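Chapter 2
Brakes, and Other Ways of Stopping

Most learners come to this trade wanting to make cars go. Huguette Beaudoin, who taught at Hawthorne for years, started every August intake on stopping instead, and lost two students to catering. We follow her order. You will bleed a line, measure a disc and find out why the old Doltmont van pulls left. Keep the small parts bagged and labelled. The van has 537 of them, and one looks much like the next.
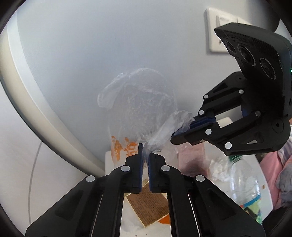

Fig. 2.1 Clear plastic bag held at a twisted corner.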